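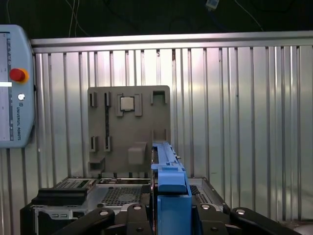
Why are some walls wavy?

Have you ever run a stick along a metal fence and heard it go brrrrrrp? Me too, and I got told off for it. The bumps that make that great noise have a name. A sheet with bumps and dips all the way across is called corrugated (say it like this: KOR-uh-gay-ted). It comes from an old Latin word for wrinkled, so you can call your grandpa's forehead corrugated if you think he'll laugh.

Once you know the word you'll start seeing it all over. Barn roofs, shipping containers, the sides of soup cans, potato chips with ridges. Cardboard boxes have it too, only it's hiding. Rip up an old box and look at the torn edge and you'll find a wiggly strip of paper squashed between two flat ones.

So why bother with all that wiggling?

Get a sheet of plain paper and lay it across two stacks of books like a bridge. Now put one coin in the middle. Flop! Flat paper is hopeless at holding things up, because it's so thin that it bends with hardly any push.

Now fold the same paper back and forth, back and forth, like a fan. Put it across the books again with the folds running from one stack to the other, and start adding coins. I did this at my kitchen table and then got greedy and switched to a little bag of rice, and it took a lot more than I expected before my bridge sagged in the middle.

It's the same paper! What changed is how tall it is. A flat sheet is only as tall as its own thickness, but a folded one stands up as high as the folds. To bend it, you have to squeeze the tops of the folds and stretch the bottoms, and paper doesn't like being squeezed or stretched along its length. Metal likes it even less.

There's a catch, though. Turn your paper fan the other way, so the folds run sideways, and it squishes like an accordion. Wavy sheets are strong in one direction and floppy in the other — that's why builders think hard about which way the ridges go. On a roof they usually run downhill, and that gives the rain a row of little slides to zoom down as well.

People have been making wavy iron since the 1820s. It was light for how strong it was, and the sheets stacked up neatly for long trips by ship, so whole houses got sent across the ocean in pieces.

Want to try one more? Make three paper bridges, one with big folds, one with medium folds, and one with teeny ones. Guess which will win before you load them up, and write your guess down so you can't change it later.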